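# onora-fridge

Simulation episodes and notes for fridge work in the staff kitchens and the sample room at Colcombe. Everything in this repository was made by people who also have to use those fridges, so please read the "People" part as well as the technical part. We're rather proud of it!

Maintained by Samina Talpur (simulation) and Xolani Mofokeng (kitchens). Questions to either of us, or catch us at the Tuesday stand-up.

## What this is

Onora is our name for the arm and the software round it. Colcombe is the larger of our two sites, and its fridges get restocked, checked and cleared every working day. It used to be done by whoever was on the early shift, starting at half past five, with one person crouched in front of an open door for most of an hour. Now Onora is learning the dull middle of that job: reaching in, taking hold of a container, moving it to the right shelf or bringing it out.

The repository holds:

- 800 simulated episodes of reaching, grasping and moving containers in a fridge with two doors
- 27 container shapes, from flat trays to tall boxes
- 10 fridge layouts (shelf heights and door bins differ)
- the labelling notes, including the arguments we had about them
- the shift notes from the first spell of trial running, with permission from the people who wrote them

There are no recordings of real people in the data. That was asked for early on by the kitchen staff and it was easy to agree to.

## Why simulation first

Fridges are awkward. The doors get in the way of the elbow, the shelves hide things, and there's always less room above a container than you think. We could have learned all that on the real machine, but every bump would have meant a cold kitchen, a warm fridge and somebody mopping up yoghurt.

So Samina built the fridge in simulation and we let the arm get it wrong there. It got it wrong a lot! The early runs are in `attic/` and I'd recommend them to anyone who thinks this is easy. You'll see grasps that close on nothing, shelves used as brakes, and one long run in which the arm seems set on shutting the door on itself.

The upper shelf took the longest. For a person it's the simple one: you stand up straight and look. For the arm it means going up past the middle shelf with the elbow tucked close to the door, then coming down again at the hand without clipping the shelf edge. Marjorie Nuttall, who has done the early shift longer than any of us have worked here, watched a batch of these and told us we were reaching like somebody trying not to wake a cat. She meant it kindly, and she was right that the slow approach wasted time at the start of the reach, where there was nothing to hit. We split the speed limit into two after that — quick outside the shelf line, slow inside it — and the motion looks far more natural.
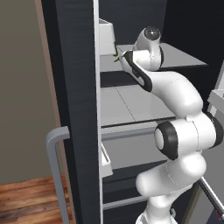
The other thing we learned from Marjorie is that the order of the job matters more than the speed of any one part. She clears the top first and works down, so that anything that drips lands on a shelf she hasn't cleaned yet. Our first planner picked the nearest container every time. It was quicker on paper and it drove her up the wall. The planner in this release goes top to bottom.

## Folder layout

```
onora-fridge/
 episodes/
 upper/
 middle/
 lower/
 door-bins/
 containers/
 layouts/
 shift-notes/
 attic/
 LABELS.md
 CHANGES.md
```

Each episode has its own folder with the joint positions, the gripper state, the contact record, rendered views and a small `episode.json`. The fields most people want are:

| Field | Meaning |
|---|---|
| `layout` | which fridge layout was loaded |
| `shelf` | where the container starts |
| `target` | where it should end up, or `out` |
| `container` | the shape used |
| `contact` | when the fingers first touch the container, if they do |
| `outcome` | `placed`, `dropped`, `missed`, `stopped` |
| `note` | free text, often blank, sometimes very frank |

`stopped` is used when the safety check ended the run. Please don't lump it in with `missed`. A stopped run usually means the arm did the sensible thing, and if you train on it as a failure you'll get an arm that's braver than anybody here wants.

## Labels

`contact` is worked out by the simulator and isn't hand-labelled. `outcome` is hand-checked. Bongani Nel and Tiago Nogueira each went through the episodes separately and then sat down together over the ones they disagreed on. The worst rows were about what counts as `placed` when a container ends up slightly over the shelf edge. The rule we settled on came from the kitchen: if you'd leave it like that and walk off, it's placed. If you'd give it a nudge with your finger, it isn't.

It sounds loose but they agreed far more often once we'd written it down that way. The earlier rule had measurements in it and nobody could apply it twice with the same result.

## People

This is the part I'd most like others to copy, or at least argue with.

**What changed on the early shift.** It starts later in the trial kitchens now, at seven. The person on shift sets the run going, looks after the things the arm can't do (dates, smells, anything open, anything with a name on it) and signs the fridge off. The crouching has mostly gone. Marjorie says her knees have noticed. She also says the first weeks were worse than before, with the arm stopping every few minutes and her having to wait beside it, and that's in the shift notes in her own words. We haven't tidied them.

**What didn't change.** Hours and pay were fixed in writing before the arm arrived. Those who lost an early start didn't lose the early rate. Xolani held out for this and the rest of us are glad he did, for it meant that people told us the truth about how the thing was working. If a bad report might save your wages, or a good one might cost you them, you can't really expect anybody to write an honest one.

**New work.** There's more of it than we planned for. Somebody has to check the grippers, wipe the arm down, keep the layouts up to date when a shelf gets moved, and decide what to do with odd containers. We first put all that on the simulation side, and we were hopeless at it. We didn't know a shelf had been moved until the arm told us. It now belongs to the kitchen team as a graded job with training, and 8 people have done the course so far. Bongani was the first of them. He came over from the Colcombe kitchens and now does half his week with us, and a good number of the fixes in `CHANGES.md` are his.

**The stop button.** Anyone may press it, for any reason, and there's no form to fill in. We did have a form at the start. Presses went down when the form came in and up again when it went, and the presses we'd been missing were the ones worth hearing about. Quite a few were just "it's in my way and I want the milk", and that's useful too! It told us to keep the arm out of the kitchens during tea break.

**Things people still don't like.** The noise of the joints in a small room. Not knowing what it's going to do next when it pauses. The feeling of being watched, even though nothing is kept from the kitchen cameras once a run has ended. We've added a light that shows which shelf it's heading for and it has helped with the second of these. We have no good answer to the first yet.

## What the data is good for

- Learning to reach into a tight space with doors and shelves in the way
- Testing grasp points on box-like containers, mostly near a lower edge or corner
- Trying out planners that have to respect an order of work
- Teaching! Tiago uses a handful of upper-shelf episodes with new starters, and they're a lovely way to show why an elbow matters as much as a hand

## What it's not good for

- Soft packaging. Every container keeps its shape. A bag of salad will beat you.
- Anything about food safety. The simulator doesn't know what's in the box, or how long it's been there.
- Crowded shelves. We have a few, but most episodes are a good deal emptier than a real staff fridge after a bank holiday.
- Lighting. The rendered views are clean and even. The sample room at Droddale has a bulb that flickers, and a model trained only on these views didn't cope with it at all.

Droddale is our smaller site and it's where we'll go next. The fridges there are older, the doors swing the other way and the floor slopes. Samina is already making the layouts and they'll get their own folder when they're ready. I don't expect the Colcombe speeds to carry over.

## Using it

```
git clone <your copy>
cd onora-fridge
python check.py --all
```

`check.py` makes sure that every episode has its files and that the shelf named in `episode.json` matches the folder it sits in. If it complains about `door-bins`, read the note at the top of `CHANGES.md` before you open an issue. A few of those episodes start in a bin and end on the middle shelf, and we filed them by where they start.

To watch a single run:

```
python play.py episodes/upper --slow
```

The `--slow` flag is worth it for the upper shelf. At full speed you miss the turn at the wrist.

## Credit and terms

Free to use inside and outside the company for research and teaching. If you publish something, please credit the Onora group, and please name the kitchen team alongside the simulation team. The container shapes were measured by hand by Bongani and Marjorie over a long March afternoon with a tape measure and a tray of biscuits.

The joint limits and collision settings follow notes left by the Ionescu project, our earlier go at the same problem on a fixed rail. It never left the workshop, but the notes were very good and saved us weeks.

## Asking for changes

Open an issue, or write it on the sheet by the kitchen door at Colcombe. The sheet gets typed up every Tuesday and goes into the same list, in the same order it was written. At the moment the oldest open item is from the sheet: "Can it please do the bottom shelf as well as it does the top." We're working on it. The lower-shelf episodes are the weakest part of this release, mainly in how the base of the arm crowds the shelf rail, and new ones are going in as they're checked.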